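July 29, 2022
by Noemi Cirillo

Too hot to sleep, so I read the Grasix booklet that came with the paint. It's 66 pages long and every one of them tells me what a color will do to me. Blue will make me eat less. Yellow will make me cheerful until about noon, and after that I may become quarrelsome. I'm quarrelsome already and the kitchen is beige.

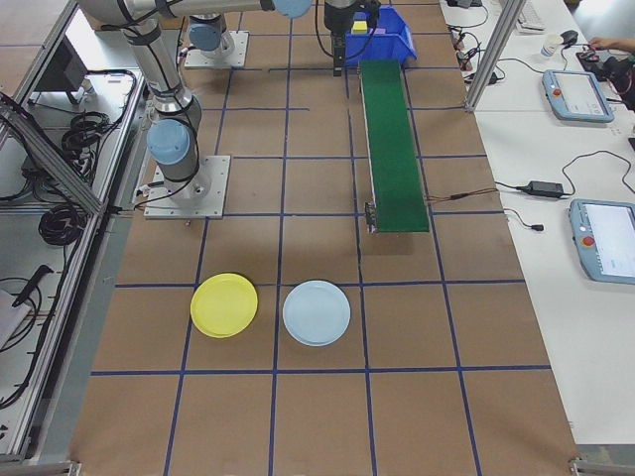
Last changed: November 2022

The eating one bothers me most. My sister swears by it and has bought blue plates. I asked where the idea came from and she sent me an article, which quoted another article, which quoted a survey of 236 people who were asked whether they thought they'd eat less off blue. Well, what would you say if someone asked you that? I'd want to see them fed first.

I do like blue. I just don't think it's doing anything.

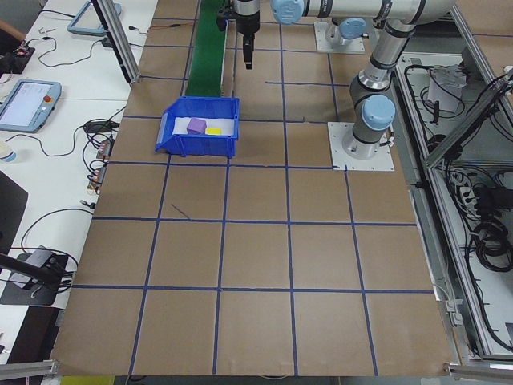
Purple and yellow in a blue bin.

Went to Kołodziej after lunch for sample pots. The man at the counter told me purple is for creative people and hard to sell. I bought a small pot of it out of spite and a larger one of something called Predow, a gray green that looked fine under their lights and like pond water in my hall. They say to live with a sample for a week. I gave it until supper.

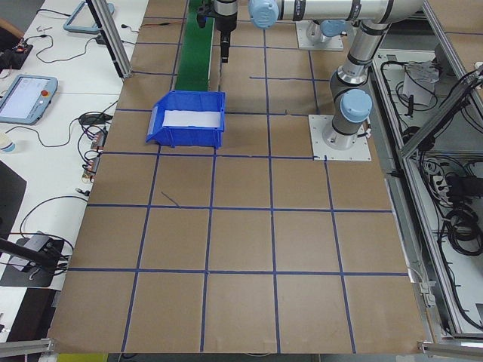 Blue tape, brown cardboard.

Then the Horero newsletter, with its offer to "read" my rooms from photographs. More than 1,000 homes read so far, it says. How would anyone know if a reading was wrong? You pay, you paint, you've spent the money and so of course you feel calmer.

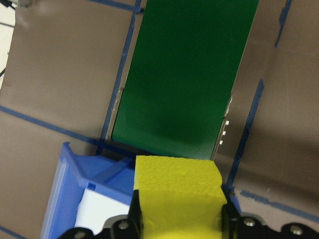 I did catch myself standing in the hall trying to work out if the green was making me sad. It was probably the bill. I'm going to do the kitchen yellow anyway, the strong one, and if I start quarreling after noon I'll write it down. Must find the good brush.

Comments

tessellate: We did ours yellow years ago. No change in mood, lots of flies.

M. in the hills: I eat off blue plates every day and I'm bigger than ever.

oldprimer: You can't judge a green until it has had a second coat.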